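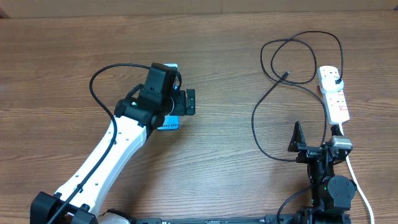

Pluvar playtest notes, November, evening

Back at my desk with a mug of tea and my head still full of last night's session, so I'm writing this up before it gets mixed in with the one before. Build 134, two-player local, the new Wandano map plus the old Furna bridge for comparison. Vija Mets and Necati Ağca played, I mostly watched and tried very hard to keep my mouth shut (I did not manage it the whole time, sorry, Vija).

First the good news, which is that the grapple feels wonderful now! We've been fighting with it since the summer, and I think the change that did it was the smallest one on the list. The rope used to go tight the moment it touched something, and now there's a tiny bit of give before it pulls. I set it at 20 frames to start with, expecting to cut it down, and both of them liked it there, so there it stays for now. Necati said it was the first time he'd let go of the rope on purpose instead of in a panic. He was swinging across the whole gap by his third match and laughing about it, and that's a thing I haven't heard from him in this game in a long while.

Then the stamina bar. Oh dear. I raised the cap from 300 to 1000 because I wanted to see what a match looked like when you hardly ever ran dry, and what it looked like was two people jumping over each other forever. There was one round on Furna that I really thought we would have to stop by hand. You never have to commit to anything when you can always dodge again. Vija was polite about it, but she put the controller on her knee halfway through and waited for him to come to her, and I wrote that down with a line under it. Going back to 300 for the next build. I still think the refill is too slow at that number, so I might speed the refill up and leave the cap alone. Colleagues, please argue with me on this one before I touch it.

Wandano itself: pretty, too wide. The middle platform is where all the fun is and the two outer shelves hardly got used, except when somebody wanted to hide and recover. I had pictured people getting chased out there. My idea for tonight is to pull both shelves in and lower the left one so that you can be hit from the middle while standing on it. The right one can stay high, I like that the map is lopsided and so did they. The rain effect also hides the thrown lantern against the back wall. Necati lost a round to it and took it well, but it's not fair and I'd like it fixed before anybody else plays. Either a brighter lantern or less rain, and I'd vote for the lantern.

Small stuff, in the order I scribbled it:

Pause menu still opens for the wrong player if both press at once. Same bug as before, I thought I'd killed it.
The win jingle plays twice after a double knockout. Vija wants us to keep it. I'm tempted.
Landing dust draws in front of the characters on Furna and behind them on Wandano. Should be behind on both.
Rematch button needs to be the default choice. They went back to character select by accident over and over.
Kuipers (the heavy one with the oar) can be thrown off her own swing. Check whether the light characters can too. I only remember seeing it with her.

I also want to note down that Vija asked whether there would be a way to play as a team against the map, with no fighting each other at all. I said no rather quickly and then thought about it all the way home. The rope already lets you tug the other player, so a lot of it is sitting there. It's too big for this build and probably for the one after it, but I'm putting it here so that it's somewhere.

For the next session: cap back to 300, faster refill on a toggle so we can flip it between rounds, Wandano with the shelves pulled in, brighter lantern. Rope stays exactly as it is and I'm not to fiddle with it. Necati can come any evening after seven, Vija needs to check with work first.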